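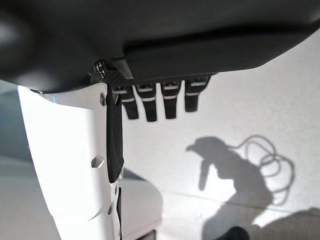

Department of Household Studies, University of Vonalthorpe

4.2 Surface finish and the cleaning of shared laundry rooms

The second part of the survey dealt with the outside of household goods and with the way people decide that a surface needs wiping. Earlier work in the Coutinho housing blocks (Bittencourt and Honorato) had treated cleaning as a matter of habit, tied to the day of the week or to the end of a wash. Our own returns suggest a weaker link. Of the 248 residents who filled in the long form, many gave no fixed day at all and wrote that they cleaned when a mark could be seen from the door. Residents who shared a laundry room with their neighbours were more likely to answer in this way than those who washed at home.

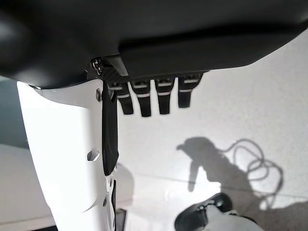
The form asked residents to sort finishes into three groups — bright, brushed and matt — and to say which of them they would choose for a room used by several households. Answers differed by age, and also by whether the person had ever paid for a repair. Dark matt finishes were the most often chosen, although the reasons given did not always agree with one another. On a curved matt surface such as the charcoal-grey housing in Figure 2, the highlights are soft and follow the rounding, and several residents wrote that they found it hard to judge a surface of that sort by eye. Some took this as a point in its favour. Others said that they would wipe it more often for the same reason.

Brushed steel drew longer comments. Arruda and Marinho, who coded the written answers, found that complaints about finger marks came mainly from residents who did the washing in the evening under ceiling lights. Those who used the room before noon seldom raised the matter, and a few described the steel as easy to keep. 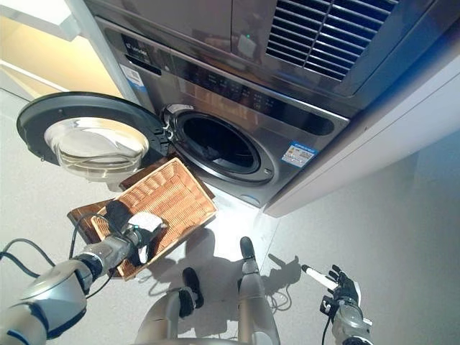 The same residents were then asked about cleaning products. Padex cloths were supplied to each block for the length of the study, and most residents used them dry. A dry cloth was said to leave streaks on brushed finishes when it was drawn across the grain, and the printed advice was changed after the pilot to say so. The pilot covered 35 residents, and their answers are kept apart from the main results in Table 2.

Cost had less effect than we had expected. Residents were seldom willing to pay more for a given finish in a shared room, even where they had done so in their own kitchen. The matter is taken up again in Section 5, together with the answers from the Beduris blocks.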